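Entraide Maison > Chauffage et isolation

Chambre glaciale sous les toits, comment dormir au chaud sans me ruiner ?

Rodrigo Salgado
Membre, Stomville

Bonjour à tous,

Je me décide à poster après des semaines à lire en cachette, parce que là je sèche (enfin, je gèle). J'ai emménagé à Stomville en novembre dans un deux-pièces au dernier étage, sous les toits, très mignon, poutres apparentes, vue sur le canal, j'ai signé en sortant de la visite. Évidemment il faisait beau le jour de la visite. La chambre est orientée nord, avec un mur qui donne dehors sur toute la longueur et une fenêtre de toit juste au-dessus du lit. Le soir c'est supportable. Vers 5 heures du matin c'est la banquise, je me réveille avec le nez gelé et impossible de me rendormir.

Comme chauffage j'ai un vieux convecteur électrique Skarkero fixé sous la pente, celui avec la molette sans graduations, qui souffle un air sec qui sent la poussière et claque toute la nuit comme si quelqu'un pliait de la tôle. Je l'ai laissé tourner le premier mois et j'ai reçu une facture de 152 euros pour un logement où je suis tout seul et où je ne cuisine presque pas. Donc maintenant je le coupe en me couchant, et voilà le résultat.

J'ai déjà essayé :
- le boudin de porte (il y a du mieux côté couloir, mais le froid ne vient pas de là)
- le gros pull pour dormir, je finis entortillé dedans
- une deuxième couette par-dessus la première, j'ai trop chaud aux épaules et toujours froid en dessous, ce que je ne m'explique pas
- décaler le lit, mais la pente du toit ne me laisse pas vraiment le choix

Le propriétaire (agence Abreu, je ne vous les recommande pas) répond que l'isolation est « conforme à l'année de l'immeuble ». Merci bien. Je suis locataire donc pas de gros travaux, et je voudrais éviter le radiateur à pétrole, j'ai une cousine qui en avait un et ses rideaux s'en souviennent encore.

Vous feriez quoi à ma place ? La couverture chauffante me tente mais j'ai un peu peur de dormir sur des fils électriques.

Merci d'avance !

canelle_et_pluie
Membre

Salut, bouillotte et puis c'est tout !! Ma grand-mère en mettait une aux pieds et elle dormait la fenêtre ouverte en plein hiver. Et change de proprio lol

Myung-ja Kong
Membre de longue date, Giltport

Bonjour Rodrigo, et bienvenue au club des dormeurs sous les toits ! J'ai vécu 7 ans dans une chambre comme la tienne, pente comprise (la bosse sur le front aussi, les premières semaines), alors je vais être longue, fais-toi un thé.

Déjà, ta remarque sur les deux couettes : tu as froid en dessous et c'est tout à fait logique. Le garnissage qui est sous toi est écrasé par ton poids, il n'y a plus d'air dedans, il n'isole quasiment plus rien. Tu peux empiler ce que tu veux au-dessus, si ton matelas est froid tu vas le réchauffer toute la nuit avec ton dos. Les campeurs connaissent ça par cœur, ils te parleront de leur tapis de sol avant de te parler de leur duvet. Donc la première chose que je ferais, c'est m'occuper du dessous. Un surmatelas en laine, c'est le bonheur absolu mais ça coûte. Sinon une couverture en laine toute bête, celle des vide-greniers qui gratte un peu, pliée et glissée entre le matelas et le drap-housse. Tu ne la sens pas, elle ne bouge pas si le drap est bien tendu, et dès la première nuit j'avais senti la différence. Si ton sommier est à lattes et que l'air circule dessous (ton sol est froid aussi, j'imagine), pose quelque chose entre les lattes et le matelas, mais pas du plastique ni rien d'étanche, tu aurais de la moisissure avant le printemps. Je le sais, j'ai jeté un matelas comme ça !

Ensuite la fenêtre de toit. Celle-là, c'est ta vraie ennemie, l'air refroidit contre la vitre et te coule littéralement sur la figure. C'est pour ça que tu as le nez gelé à 5 heures alors que tes pieds vont bien. Passe la main sous le bas du cadre un soir de vent : si ça souffle, change le joint, c'est une bande autocollante en mousse ou en caoutchouc, tu nettoies bien l'ancien emplacement à l'alcool ménager, tu laisses sécher, tu colles. Fais-le en journée avec un peu de chauffage, sur un cadre froid ça ne tient pas. Et si ça ne souffle pas, c'est juste la vitre, et là il te faut un store thermique ou, version fauchée, un rideau épais monté sur deux tringles à pression, une en haut et une en bas pour que le tissu suive la pente. Le soir je tirais le mien avant même d'allumer la lampe. Il faut l'ouvrir le matin, hein, la buée s'accumule derrière et elle finit par goutter.

Pour le mur nord, décolle le lit. Tu dis que la pente te gêne, mais même la largeur d'une main ça compte, tu évites de dormir collé à une paroi froide et l'air passe. Si vraiment tu ne peux pas, accroche une tenture ou un vieux tapis léger le long du lit. J'avais récupéré un tapis de couloir chez mon beau-frère, un truc marron affreux, et je l'avais retourné côté trame, ce qui le rendait presque joli. Avec de gros crochets adhésifs costauds, l'agence n'y verra que du feu (teste quand même dans un coin, certaines peintures s'arrachent).

Le convecteur maintenant. Le couper complètement, je comprends, mais si les murs ont le temps de refroidir toute la nuit et toute la journée, le soir il tourne à fond pour rattraper et tu perds une bonne partie de ce que tu croyais gagner en confort. Moi j'avais mis une minuterie. Attention, le tien est fixe, donc relié directement au mur si j'ai bien compris, tu ne peux pas juste intercaler une prise programmable, demande à quelqu'un qui s'y connaît. Et passe l'aspirateur dans les grilles, appareil coupé au disjoncteur et bien froid ! L'odeur de poussière, c'est de la poussière. Les claquements, ça vient souvent de la tôle qui se dilate, le mien faisait pareil et je m'y étais habituée au point de ne plus dormir chez mes parents, trop calme.

La couverture chauffante : il existe des chauffe-matelas qui se mettent sous le drap et qui s'arrêtent tout seuls. Je le branchais pendant que je me brossais les dents et je l'éteignais en me glissant dans le lit. Comme ça tu ne dors pas sur des fils allumés si ça t'inquiète, et tu entres dans un lit tiède, ça change la vie. N'en prends pas un d'occasion, ne le plie pas n'importe comment l'été, et lis la notice pour le lavage. La bouillotte marche aussi (je rejoins canelle_et_pluie là-dessus), je la mettais dans le lit bien avant de me coucher, au milieu, puis je la poussais aux pieds.

Et pour le dessus du lit, je vais peut-être te surprendre, mais enlève une couette. Une seule bonne couette en contact avec toi, et par-dessus une couverture un peu lourde qui la plaque et empêche les courants d'air de s'infiltrer sur les côtés. Elle doit être assez large pour retomber. Si tu la mets sous la couette, certaines matières te feront transpirer, et une fois moite tu auras froid, c'est le piège de ton gros pull d'ailleurs. Pour dormir je préfère un tee-shirt à manches longues en laine fine et des chaussettes. Pas sexy. Efficace.

Un dernier truc sur l'humidité : aère le matin, fenêtre grande ouverte, 5 minutes, et remonte la couette au pied du lit pendant ce temps. Un lit refait tout de suite garde l'humidité de la nuit et le soir tu te couches dans des draps frais au mauvais sens du terme. Après seulement tu remets tout bien à plat.

Ah et de mon côté j'ai déménagé depuis, à Giltport, avec de vrais radiateurs, mais les habitudes restent : toujours une grosse couverture toute douce sur le lit, à rayures, parce qu'à force d'avoir eu des trucs marron je voulais de la couleur !

Tiens-nous au courant, surtout pour le joint.

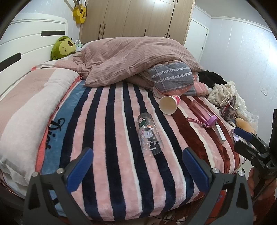
Réponse de Rodrigo Salgado

Waouh, merci Myung-ja, je ne m'attendais pas à un roman ! J'ai passé la main sous la fenêtre hier soir et oui, ça souffle, surtout dans le coin gauche. Joint acheté, je le pose dès que j'ai un après-midi. Pour le dessous du matelas j'ai trouvé une couverture en laine à la ressourcerie, elle sent un peu la cave donc elle prend l'air sur le palier en attendant.

Par contre le rideau sur deux tringles, je ne vois pas bien comment tu les faisais tenir dans l'embrasure, la mienne est évasée vers le bas. Tu avais mis des cales ?

Et canelle_et_pluie, pour le proprio, j'y travaille.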